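When Maysoun Aoun first sat down to write the equipment plan for Drulberg, she did what most of us would do and started with the robot. She had a picture in her head of a handsome two-armed machine clearing tables in the breakfast room, and she had a quote from Hourani tucked in a folder, and for a good long while (most of December, she admits with a laugh) those two things were the whole plan.

Then she showed it to Thitima Yensuk, who runs the books and has a gift for asking the plain question. What would they be paying for in the months before it could clear a single table? Maysoun had no line for that, so the two of them went back to the kitchen with a fresh pot of coffee and started over.

The new plan opens with simulation. They took a license for Pivgate at $3,868, which felt like a great deal of money for something you can't put a plate on, and set aside another $1,000 for building rooms inside it. Every doorway and tablecloth in there has to be made by somebody, and Thitima wanted that somebody's hours on paper.

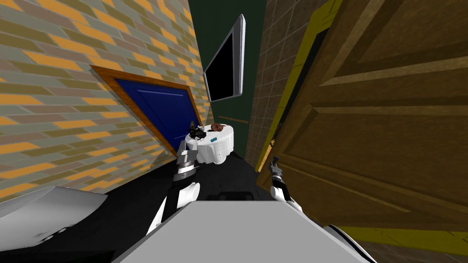 Table work in simulation, with the left gripper at the edge of the cloth.

I spent a happy afternoon watching over their shoulders, and what struck me was how much of the talk was about furniture. How wide is the gap beside the table? How far does a door swing? Those questions cost very little to ask on a screen, and each answer went straight into the spreadsheet, next to the grippers and the spare parts.

By the time I left, that spreadsheet had grown to 21 lines. Training for the staff has its own line now, and so does a service contract from Tidadex, which they plan to review after 2 years. The robot itself has slid down to the middle of the page. Maysoun still hopes to order it, and she still keeps the Hourani quote in its folder, though Thitima has asked her to get a newer one before anybody signs.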